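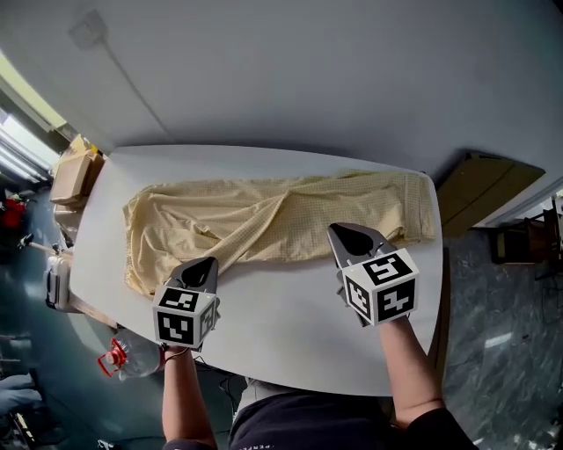

Motthorpe Town Council leadership contest

Search this site
Search

The Motthorpe Town Council leadership contest was the process by which the council of Motthorpe chose a new leader after the resignation of Éabha Ó Ceallaigh. It was the first time in the history of the council that the post was decided by a vote of party members, and not only by the councillors themselves.

Background

Ó Ceallaigh had led the council for seven years. Her group held a small majority, but it was divided over the future of the Costello site, a piece of former railway land on the north side of the town. A part of the group wanted the land to be sold for housing. Another part wished that the council should keep it and build a covered market there.

In November the council voted on the sale. Five members of the leader's own group voted against it and the proposal was lost. Ó Ceallaigh remained in office during the winter, but her position was weaker than before, and two members of her cabinet left their posts. She announced her resignation on April 17, 2020, in a letter which was read to the councillors in a remote meeting. In the letter she wrote that the group "must be led by a person who can bring it to one opinion about the Costello land".

Rules

Under the old rules, the leader was elected by the councillors of the largest group in a closed meeting. The new rules had been adopted the year before, after a long discussion about how open the choice should be. A candidate needed the support of four councillors to enter the contest. After this, all members of the local party could vote by post.

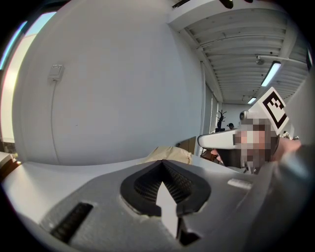

The new rules were criticised by some of the older councillors, who feared that a leader could be elected without having the confidence of the group. Supporters answered that the members did most of the work at elections and had the right to be asked.

Campaign

Two candidates received enough support. The first was the deputy leader, who was in favour of the sale. The second was the councillor for Brero ward, who had voted against it in November. Because public meetings could not be held, the campaign was made by telephone, by leaflet and in two online debates. The second debate was interrupted for a long time by a problem with the sound, and its last part was never held.

The local newsletter Grutodum, which had often been critical of Ó Ceallaigh, did not recommend either candidate.

Result

A total of 1,081 valid votes were received. The councillor for Brero won with nearly 60 per cent of them. The deputy leader accepted the result on the same evening and kept a place in the cabinet, with responsibility for parks and roads.

Later events

The new leader stopped the sale of the Costello site and asked for a fresh report on the covered market. Ó Ceallaigh stayed on the council as an ordinary member until the end of her term and did not stand again.

Related articles
Motthorpe Town Council
Costello site
Brero (ward)
Grutodum (newsletter)

Shares: 5
Comments: 7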